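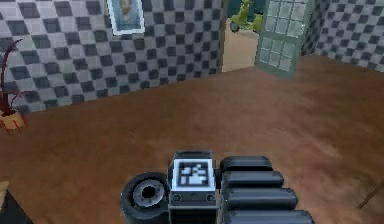
Checkered walls and a brown wooden floor in a simulated room.

Floor finishes: results of the Studamcombe wear trial

The wear trial at the Studamcombe site closed in July and the readings have now been checked. Three floor finishes were laid in the east corridor: Dindari hardwax oil, Prusell two-part lacquer and the Lefèvre water-based varnish. Each was applied to bare oak boards sanded to the same grade and left for 4 days before the corridor reopened.

Gloss was measured at 30 fixed points, first at reopening and then monthly. The lacquer held its gloss best, but scratches near the fire door went through to the wood and could not be patched without a visible edge. The oil dulled early -- most of the loss came in the first two months -- and then settled. Worn spots were re-oiled in place. The varnish fell between the two on gloss and yellowed least.

Material for the oil came to £401 and for the lacquer to £1,089, covering equal areas. Labour is not included. Akua Dramani is preparing those figures separately, as the lacquer needed a second visit after dust settled in the top coat.

Borghild Forsberg recommends oil for corridors and entrances, and varnish for meeting rooms where chairs are fitted with felt pads. Lacquer should be kept for areas that can be closed and sanded in full.

Members who want the readings should write to the office by 10th October. Please state which finish you have at present and when it was last recoated.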